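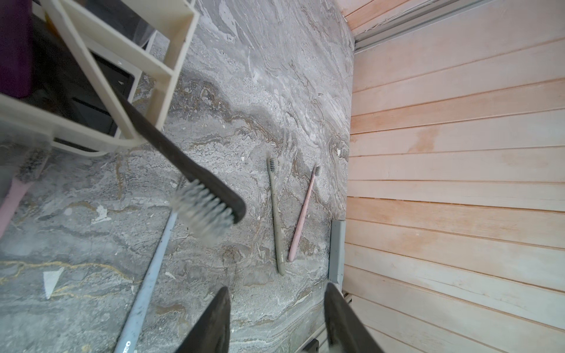 Brosses à dents, plan en marbre et pince noire : l'atelier « salle de bains » de la journée portes ouvertes, à Dritmont.

Je suis allé à Dritmont en traînant les pieds. Les portes ouvertes du genre « venez découvrir les robots de demain », j'en ai fait quelques-unes, et j'en suis revenu à chaque fois avec un stylo, un mal de tête et le souvenir d'un bras articulé qui servait des bonbons à des enfants. Mais bon, c'était en juin, il pleuvait, et Vaher promettait du café gratuit. J'ai donc pris le car de 13 h avec l'intention d'être rentré pour le goûter.

Je suis rentré à 21 h. Et la faute en revient à des brosses à dents.

Il faut que je vous raconte le parcours, parce qu'il était drôlement mal fichu. On entrait par le grand hall, avec la musique, les lumières bleues et un écran géant qui annonçait 3000 heures d'essais. Là, un chariot autonome faisait des allers-retours entre deux plots, très vite, très proprement, et les gens applaudissaient. Moi aussi, un peu, par politesse. Ensuite il fallait traverser une cour, longer les poubelles, pousser une porte coupe-feu, et on tombait enfin sur les ateliers de la vie quotidienne. Aucune affiche, pas de musique. Un plan en marbre gris veiné de brun, un pan de lattes de bois clair, un petit casier en plastique crème, et des brosses à dents étalées devant : une bleu clair, une gris-vert, des roses pâles. Une autre, gris très foncé, pendait au-dessus du marbre. Le but de l'exercice tenait en une phrase : ranger les brosses dans le casier.

C'est tout ? C'est tout. Et c'est de loin ce que j'ai vu de plus intéressant cette année !

Essayez de penser à votre main quand vous ramassez une brosse à dents. Vous n'y arriverez pas, elle a fini avant vous. Une machine, elle, doit décider par quel bout la prendre, avec deux doigts pointus, sur une pierre où ça glisse, quand deux brosses sont couchées l'une contre l'autre ou presque. J'ai regardé la pince s'approcher, hésiter, repartir, revenir un poil plus à gauche. Elle a fait tomber une brosse. Elle en a poussé une autre vers le mur, où elle est restée coincée (j'ai failli la ramasser moi-même, il y avait un cordon pour éviter ça). Puis elle en a logé une dans le casier, et nous étions une petite bande derrière le cordon à retenir notre souffle comme devant un tir au but.

Alors voilà mon avis, et je sais qu'il va agacer. Les fabricants nous montrent les mauvaises choses. Le chariot du hall est impressionnant, d'accord, mais il ne m'apprend rien sur ce que j'aurai chez moi dans dix ans, ni sur ce que j'aimerais y avoir. L'atelier du fond, avec ses ratés, m'en a appris énormément. J'y ai compris que c'est lent. J'y ai compris aussi que c'est têtu, et qu'un marbre pas très net, avec des petits bouts blancs qui traînent dessus, ressemble nettement plus à ma salle de bains que toutes les cuisines témoins du monde. Ça m'a mis en confiance, figurez-vous.

On me répondra que le public veut du spectacle. Je n'en suis pas si sûr. Les gens du hall restaient deux minutes et filaient au café ; derrière le cordon, personne ne bougeait. Une dame commentait chaque essai à voix haute, un gamin donnait des ordres à la pince – « mais tourne ! tourne ! » – et je crois bien qu'on avait tous oublié qu'il pleuvait.

Reste la question de l'argent, et là je suis moins tendre. Sur le stand d'à côté, le Bollum, un bras de table pour particuliers, était affiché à 2199 euros. Pour faire quoi ? La brochure parle de « libérer votre quotidien ». J'ai demandé s'il savait ranger des brosses à dents, on m'a répondu que ce serait pour une prochaine version. À ce prix-là, j'aimerais qu'on m'écrive noir sur blanc ce que l'appareil rate, et à quelle fréquence. Une personne qui ne peut plus se servir de ses mains n'a pas besoin d'un slogan, elle a besoin de savoir si ça marchera le matin, avec sa brosse et son gobelet à elle.

Je propose donc à Vaher une chose toute simple pour l'an prochain : inversez les salles. Mettez le marbre dans le hall et le chariot derrière les poubelles. Ajoutez des chaises, aussi, mes genoux vous en seront reconnaissants. Et le café était froid.

À lire aussi
Cendier : le tri automatique des colis, un an après
J'ai laissé un robot tondre chez ma mère
Bras de table pour la maison : faut-il attendre ?
Portes ouvertes de Dritmont : le programme des ateliers
Pourquoi je ne parle plus à mon aspirateur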